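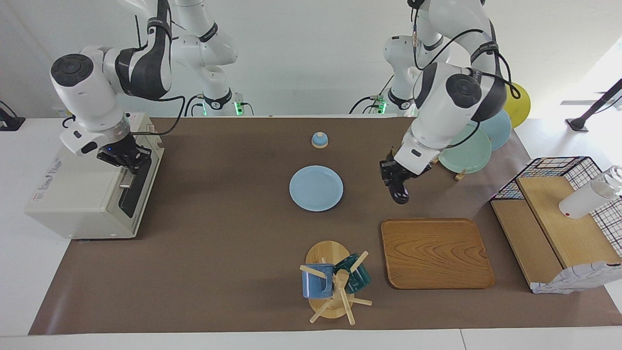 ## Robotics club minutes, February 2019

Taken by me, Aniela Kaczorowski, because Nikola did the last two and says his hand hurts. I type these, so I don't know what his hand has to do with it, but fine.

**Present:** Dalia Kütt (chair), Johannes Cele, Nikola Ziółkowski, Bianca Dumitrescu, me. Ms. Jabłońska sat in for the first half and then had to go unlock the gym for somebody.

### Last meeting's minutes

Approved. Bianca asked me to fix the spelling of Ikirgate, which is the name of the competition and which we have now spelled three different ways in our own paperwork. It's Ikirgate. I've put it on the whiteboard.

### Breakfast task

This took up most of the meeting. Our entry is the breakfast table: both arms, one set of dishes, start to finish with no human hands on the table. Dalia wants the full order written down so we stop arguing about it, so this is what we agreed on:

1. Left arm gets a plate out of the rack and sets it in the middle, in front of the bell.
2. Right arm deals with the appliance end.
3. Mug comes off the mug tree and goes on the wooden tray.
4. Plate goes on the tray next to the mug.
5. Ring the bell.

Johannes would like it recorded that he thinks the bell should come first, like in a diner when the order's up. Dalia pointed out that when the order's up it's the end of the cooking, so it would still be last. They went back and forth on this for a while and I got a snack. Bell stays last.

Nikola reported on the plates. He's happiest with the sky-blue one in the middle spot, and for now he wants us to leave the mint, the pale blue and the yellow standing in the rack and not shuffle them. Every time somebody puts them back in a different order he has to go change it in his program, and he's pretty tired of it. Agreed: mint nearest the arm, then pale blue, then yellow at the back. Please put them back that way!!

Mugs are harder. The pegs on the mug tree stick out every which way, and if someone bumps the base while walking by, the whole thing turns and all our saved positions are off. Bianca suggested drawing a pencil line on the base and another on the brown paper so we can line them up again. Everybody liked that. Johannes asked if we could just glue it down and Ms. Jabłońska said no before he finished the sentence.

We also talked about which mug. The teal one is farther back, and the path to it is awkward from the tray side. The blue one is an easier grab but it's the far side of the post from the tray, so the arm has to carry it around. I voted blue, Bianca voted teal, Dalia said try both and bring numbers next time.

### Brown paper

Short discussion. The rules packet says the table surface has to be "plain and non-reflective" and the brown paper seems to cover that. Bianca wondered if we should run it all the way to the front, where there's still a strip of white table showing. Dalia is going to email the organizers. Until we hear back, leave it as is and don't write on it except for the mug tree line.

### Gripper practice

Nikola has been logging practice runs on the plate pickup only (no mug, no tray). He's done 83 so far. He'd like more people trained on the start-up routine so he isn't the only one who can come in early. I said I'd learn it, Johannes said he already knows it, and Nikola said that Johannes knows *part* of it. They're going to do a session together.

Reminder from Dalia, and I'm writing it the way she said it: hands out of the table area while either arm is powered, even if it's just hanging there, even if you only want to straighten a plate. Call "hands," wait for whoever has the stop button to answer, then reach in.

### Money

We have $800 from the Curano grant and it has to be spent by April. Ideas so far:

- Spare gripper fingers (Nikola)
- A second set of plates and mugs, so we can practice at home with the real shapes (me)
- Team shirts (Johannes, obviously)
- Entry fee and the van

Dalia said the fee and the van come first and we'll see what's left. Bianca offered to price out the fingers and the shirts both, so at least we're fighting over real amounts. I still think the dishes are the best deal on the list – one dropped mug at the wrong time and we're done for the week.

### Name for the robot

Carried over from last time, again. Bororik is still in the lead with 4 votes. Johannes is holding out for "Toasty." The entry form has a blank for it, so it has to get settled. Dalia says that if there's no agreement by next meeting it goes in as Bororik. I'm okay with that, I've been calling it Bororik since the fall anyway.

### Other stuff

- Storage on the right end is getting to be a catch-all. If you leave something on the wooden shelf or in the wire basket, make sure it's meant to be part of the setup. If it's yours, take it home.
- Cables: tug nothing. If a cable looks like it's going to catch on something when the arm swings, tell Nikola or Dalia and they'll reroute it.
- Bianca's cousin might come watch a practice. Everyone was fine with it, she just has to sign in at the front office.
- Johannes asked if we'd ever get to put real bread in the machine. Ms. Jabłońska had left by then, so no answer. I'll ask her.

### Who's doing what

- **Dalia:** email Ikirgate about the paper, turn in the entry form
- **Nikola:** start-up session with Johannes and me, keep the run log going
- **Johannes:** learn the other part of the start-up routine, time the blue mug
- **Bianca:** prices, pencil line on the mug tree base, time the teal mug
- **Me:** type this up, ask about bread, print the plate order in big letters and tape it by the door

Meeting ran 2 hours, which is too long, and Dalia says next time she's bringing a timer. Johannes offered to ring the bell.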